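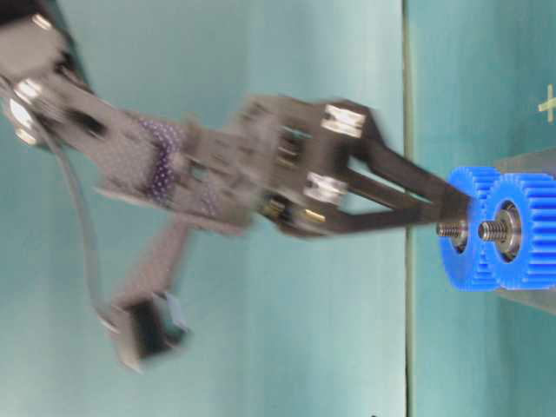

Robot fitter still slower than the night shift

Serham showed its assembly arm to parts buyers in March and said it was ready for the shop floor. Buyers may want to wait. The job was small: blue plastic gears, metal washers, a teal work surface. The company claims 48 finished units a shift. A trained worker at Altlow does around 90.

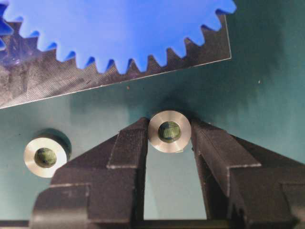 Blandine Vasseur, who runs the line at Altlow, has sat through seven of these demos. "They always bring clean parts and plenty of space," she said. "My bins are full of oil and the wrong size." Serham would not give a price or say how often a person has to step in. A trial at the Reta plant is planned, with no start date.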